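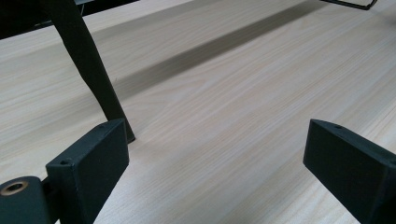
Progress report to the Gremness Fund
Workroom tables, first stage
May 10, 2024

Prepared by Nkechi Bassey

Work done in this period

The fund gave us 4000 dollars toward new tables for the shared workroom. The old ones dated from 2014 and had become hard to use. Two had swollen tops from a leaking radiator, and the others rocked. They have been taken out and the floor under them has been patched.

We asked for prices from Corkon and Brikotik. Corkon was lower but could only supply a dark gray top. People who do sewing and paper work in the room had asked for something light, so we went with Brikotik and the pale wood finish. The delivery charge was 66 dollars, which had not been in the quote. We paid it from our own account and are not claiming it.

The tables were put together over two evenings. One set of legs came with the wrong bolts and Brikotik mailed replacements. All the tables are now standing and in use.

Condition and use

The tops have a fine, straight grain and a low sheen. Pencil lines and pale thread are easier to find on them than on the old dark brown. Glare was a concern when we chose the color, but we have had only one complaint, from a person who sits directly under the lamp at the far end. We have moved that table back toward the wall.

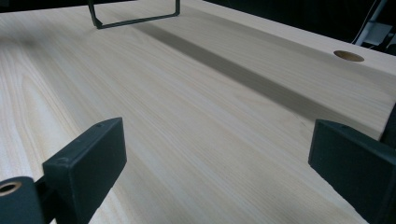 Pale wood tabletop, with the round hole near the far edge.

We have asked users to run their cords along the back of the tables and keep them off the floor. Most do. We still need two longer extension cords, and these will come out of the running budget.

Cutting mats are now required for any knife work. Hot glue is allowed only on the old bench by the sink. The rules are posted inside the door and were sent to all the groups that book the room.

Spending

Over 2000 dollars of the grant has been spent, all of it on the tables. Receipts are attached. The rest is set aside for stools and a storage cabinet.

Next steps

The stools will be ordered from Taipe once we have tried a sample at the new table height. The first sample was too low for the younger members. The cabinet has to wait until the radiator is repaired, as it will stand on that wall. The landlord has agreed to do the repair by August.

We ask the fund to let us carry the unspent amount forward until then. No other changes to the plan are requested.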